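Thread: a year of reading other people's words into a cupboard, by someone who used to have a proper desk job. 23 July 2022.

**1/** I do voice work. If you have ever been told by a lift in Welow that the doors are closing, and felt faintly judged, that was me. I was asked for "neutral". I gave them neutral eleven times and they kept the twelfth, when I wanted my lunch.

**2/** People ask how you get into it. My route was a phone menu for a boiler firm in Argate. 40 prompts, one afternoon, and a fee I was too pleased about to read properly. It covered use "in all lines". I took that to mean phone lines. They meant product lines. My voice is in the boilers now.

**3/** So, first piece of advice for anyone starting out: read the licence bit. Where will it run, for how long, and can they chop it up and make you say new things? If the answer to the last one is a long email about exciting technology, the answer is yes.

**4/** The booth. Mine is the cupboard under the stairs with a duvet on three sides and the gas meter on the fourth. I have recorded a queen, a wasp and the terms of a savings account in there. In April it's lovely. It's now July and I come out looking poached.

**5/** You don't need dear kit to start. You need a quiet space with soft things in it. I spent 400 pounds on a microphone before I'd hung up a single blanket, and all it did was pick up next door's radio in far greater detail.

**6/** Mouth noise is the real enemy. Green apple helps. Coffee doesn't, and milk is a disaster.

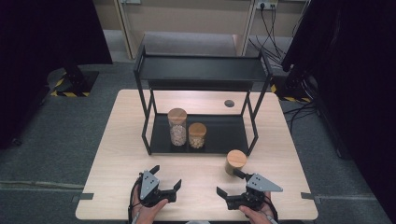 ## The game job, since you keep asking

**7/** Yes, I was in Lakatos. No, not the lead. I was Guard, Second Guard, Woman At Well, and a goat whose scenes were later cut. The goat was my best work and I'd like that noted.

**8/** Games pay by the session and a session is mostly dying. You get a sheet that says "death, fire", "death, falling, short", "death, falling, long". You do them all at the end, because after that you have no voice left. I did 2 hours of falling, long. My neighbour from the other side of the wall put a note through the door asking if I was all right, which was kind, although she waited until the next day.

**9/** Nobody on the job could tell me what the Woman At Well wanted. I asked. Was she sad? Was she a spy? The director said "she's at a well". I gave her a bad knee and a grudge against the Second Guard. You can hear it if you know.

**10/** Live-directed sessions: log in early, have the script open, mute your phone, and say your name and the file number before the take if they've asked for it. When they say "that was great, one more for safety", it wasn't great. Do something different.

**11/** If they give you a line reading ("can you say it more like THIS?") just copy it. I used to argue. Now I copy it, and then I ask for a wild one at the end, and about half the time the wild one gets used and they think it was their idea. Everybody goes home happy, or in my case goes back out into the hall.

## Demos

**12/** Keep them short. A minute is fine. Put your best bit first and don't introduce yourself in a special voice. They know it's a demo. It says demo on it.

**13/** Separate files for separate jobs. The person casting a bank advert does not want to sit through your goblin. The person casting a goblin would, I think, quite enjoy your bank advert, but send the goblin.

**14/** Name the file with your own name. I once sent a studio something called final_final_USE_THIS and they saved it in a folder with everybody else's final_final_USE_THIS. I didn't get the job. Somebody with a nearly identical file did.

**15/** I auditioned for Nasamo last month, the cartoon with the tired moon. They wanted "ageless, warm, slightly wet". I've read that brief out loud in every accent I own and I still don't know what slightly wet sounds like. I did it with a cold. No word yet.

**16/** Rates questions: please send me a message and I'll tell you what I charge and what I wish I'd charged. I won't put it in the thread, mainly because the boiler people follow me.

**17/** Back in the cupboard at six for a museum audio guide. It's all pottery. There are some very long pauses marked in the script for people to walk between the cases, and they'd like me to record the pauses.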